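OSPF over the tunnel, and the route that ate itself

Right. Quick one, because I'm on the early train tomorrow and if I don't write this down now I never will.

Setup first. Three sites. Drenddale is the main one, where the servers are. Lamrani is the warehouse. Ullama is the little office with the one printer and the bad coffee. Drenddale has a proper leased line, the other two have ordinary broadband. GRE tunnels with IPsec from each of the small sites back to Drenddale, OSPF on top, everything in area 0. Nothing clever. It had been static routes until April and I'd finally had enough of static routes.

Lab went fine. Lab always goes fine.

Saturday, change window, nobody in. Drenddale to Ullama first. Tunnel up, neighbours up, routes in the table, ping the printer, printer answers. Lovely. Drenddale to Lamrani next. Tunnel up. Neighbours up. Routes in. Ping the file server from the warehouse, two replies and then nothing. Tunnel down. Few seconds later tunnel up. Neighbours up. Routes in. Two replies. Down.

Round and round. Anyone who has done this for a living is already shouting at the screen, and yes, recursive routing. I know. I knew then as well, sort of, in the back of my head. But I'd just done the identical config at Ullama and it was sat there perfectly happy, so I went looking everywhere else first.

What recursive routing is, if you haven't met it. The tunnel has a destination address, the outside address of the router at the far end. Your router needs a route to that address, out of the real interface. Normally it's the default route and you don't think about it. Then OSPF comes up over the tunnel and the far end says, helpfully, I know how to get to that address, it's right here, come to me through the tunnel. More specific than the default, so it wins. Now the way to the tunnel endpoint is via the tunnel. The router notices, shuts the tunnel, OSPF dies, the bad route goes away, the default takes over again, tunnel comes back. Repeat until somebody gets annoyed.

The log does tell you. There's a line about the tunnel being temporarily disabled due to recursive routing. I had logging to the terminal switched off because something else on that box is very chatty. So I was looking at neighbour changes only, and the neighbour changes looked like a flaky line.

So, in order, the things I wasted the morning on:

MTU. Always blame MTU. Tunnel was at the default, I dropped it, clamped the TCP MSS to match. Made no difference. (Left it in anyway, it was needed for other reasons. More below.)

Hello and dead timers. Checked both ends, they matched, of course they matched, the neighbours wouldn't have come up otherwise. Don't know why I looked.

IPsec. Took the tunnel protection off on both ends for two minutes to see. Still flapped. At least that ruled something out.

The broadband at Lamrani. Ran a long ping from the router to the Drenddale outside address, sourced from the outside interface, 1000 packets. That was the first useful thing I did all day. Sometimes all fine, then a patch of drops, then all fine. And the patches lined up exactly with the neighbours coming up. Not going down. Coming up. A bad line doesn't care whether OSPF is happy.

Went and put the kettle on at that point.
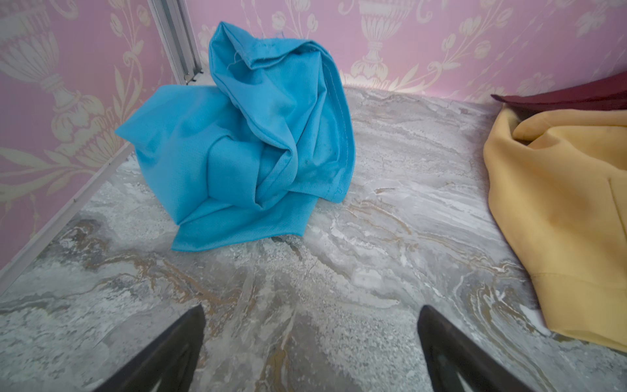

Blue cloth, floor. Saturday.

Came back, did a show ip route for the Drenddale outside address while the tunnel was up, and there it was. Known via OSPF, next hop Tunnel0. Said a word. Put a static host route in for it pointing at the broadband gateway, and everything stopped flapping on the spot.

That was the plaster. Then I wanted to know why Ullama was fine.

It took me longer than the actual fault. The network statement. On the Drenddale router I had one OSPF network statement with a big fat wildcard covering the lot, inherited from whoever did it before me. It matched the LAN, it matched the tunnels, and it also matched the outside interface. So Drenddale was advertising its own outside subnet into OSPF. That should have broken both sites the same. But Ullama still had an old static host route to the Drenddale outside address, left over from some test before my time, with no comment next to it. One line that nobody had tidied up, holding the whole site together. If I'd been a neater person I'd have cleared it out in April and both tunnels would have flapped, and I'd probably have found it in ten minutes!

So the real fix, three bits:

1. Network statements narrowed right down at Drenddale. One for the LAN, one for each tunnel. The outside interface isn't in OSPF at all now.

2. Passive interface default, then no passive-interface on the tunnels only. Note that passive on its own would not have fixed this. A passive interface still gets its subnet advertised, it just doesn't talk to anyone. I've seen people mix that up and I've mixed it up myself, years ago, on a bigger network than this one.

3. Host routes for the tunnel endpoints at both small sites, kept, on purpose, named. Belt and braces. Somebody will fatten that network statement again one day and it might well be me.

The tidier way is to put the outside interface in its own VRF and build the tunnel out of that. Front door VRF or whatever your vendor calls it. Then the inside table can't see the outside addresses at all and this whole class of problem just goes. I'd like to. It means touching the NAT at Lamrani, which I'm scared of, so not this time.

While I'm here, the MTU thing. GRE plus IPsec costs you a chunk of every packet. If you leave it alone then small stuff works (pings, logins, the first half of a web page) and big stuff hangs. And OSPF itself can get caught by it. Neighbours stuck in exstart is nearly always the two ends disagreeing on MTU. There is an ignore command. Please don't use the ignore command. I found it on the Lamrani side, from the previous attempt, and took it out, and with both tunnel ends set to the same value it went straight to full.

Also check your tunnel bandwidth. The default figure on a tunnel interface is silly low on our kit and OSPF works its cost out from it. With one path to each place it makes no odds. But I want a backup tunnel from Ullama to Lamrani eventually and then it'll matter a lot. I've just set the cost by hand on each tunnel, easier to read in the config than a made-up bandwidth.

Other thing. The Zinier box. We've got a Zinier handheld gateway at the warehouse, for the scanners, and when the tunnel flaps it holds on to dead sessions and won't let the scanners back in until somebody restarts it. So for most of Saturday afternoon I had a working network and a warehouse full of scanners saying no connection, and I very nearly rolled the lot back. Glad I tried a laptop on the same switch first. Laptop fine. Restarted the box, 96 scanners came back over a few minutes, done. It's on the checklist now, last line, in capitals.

Routing table at the small sites is down to 157 entries, by the way, which still sounds like a lot for three sites. There's a pile of tiny subnets at Drenddale that ought to be one summary. But you can't summarise inside a single area with OSPF, only at the area borders or where you redistribute, and I've got everything in area 0. Could move each small site into its own area. Some 2 hours work, I recon, and it would gain us pretty much nothing except a nicer looking table. I'll think about it. I probably won't do it.

Things I'd do differently:

Turn the logging on BEFORE the change. Buffered, if the terminal is too noisy. Then actually read it.

Save the routing table from each router before and after and diff them. I only saved the configs. The configs were fine. The configs were exactly what I typed.

When one site works and its twin doesn't, diff the two full configs first. Not just the section you changed. I compared the OSPF bit and the tunnel bit and they were identical and I stopped there. The static was thirty lines further down.

Put a description on every static route. Every one. Even the test ones, espcially the test ones.

Someone asked in the comments last time why not just use BGP over the tunnels. Could do, and you'd get much better control of what gets advertised, and you'd have to list things explicitly so I might not have made this mistake. You can still make it, though, BGP will quite cheerfully send you the endpoint subnet if you redistribute connected. For three sites and me on my own I'd sooner have the one I can fix half asleep.

Next post is the NAT at Lamrani, if I'm feeling brave. Or the printer. The printer has started asking for an address in the middle of the night and I don't know what it wants.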